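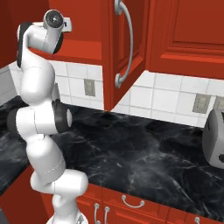

Kitchen render: gloss cabinet fronts in red-orange, black marble-pattern countertop, white wall tile.

Womley Gloss Cabinet Fronts
Product line: Womley
Manufacturer: Fornness
Page last revised July 28, 2019

Womley fronts are replacement doors and drawer faces for frameless base and wall cabinets. Each front has an MDF core, a high-gloss lacquer face and a matching lacquered edge. The back is finished in matte white melamine unless a two-sided finish is ordered.

Fronts are sold singly or as a kitchen set. Hinges, handles and mounting screws are sold separately.

Specifications
Core: moisture-resistant MDF
Face: polyurethane lacquer, sanded between coats
Edges: lacquered, 2 mm radius
Gloss: high
Hinge cup: 35 mm, drilled on request
Hinges per door: 2 standard, 4 on tall doors
Door weight limit: 23 lb

Colors
The lacquer is mixed per order. The standard card has 76 colors, including a group of reds and oranges that was widened in February. Red and orange pigments cover less well than grays, so these fronts receive an extra base coat. This adds two working days to the lead time.

Fronts added to an existing kitchen may show a slight color difference. Send a drawer face with the order if a close match is needed. Colors on a screen should not be used for selection - order a sample chip.

Measuring
Measure the cabinet opening, not the old door. For full overlay, enter the outside width of the cabinet and subtract 1/8 inch. For paired doors, subtract the same amount and divide by two. Heights are cut as entered. Check that the top edge of each base front clears the underside of the countertop before ordering.

Drilling positions follow the Dhanial hinge pattern. Other patterns can be cut from a drawing.

Fitting
The protective film stays on until all hinges are adjusted. Pull it off slowly at a low angle. The lacquer continues to harden for four weeks after delivery and should be wiped only with water and a soft cloth during that time.

Do not mount fronts next to an oven without a heat deflector. Steam from kettles and dishwashers will lift the edge finish if it is allowed to collect there.

Care
Use mild dish soap in warm water, then dry. Avoid melamine sponges, scouring powder and any cleaner with ammonia. Fine scratches can be reduced with Hiveo polish, applied by hand. Machine polishing voids the finish warranty.

Ordering
Custom sizes cannot be returned. Damage in transit must be reported before fitting.
Technical questions: Ruairi MacBrayne
Color matching and samples: Bianka Vörös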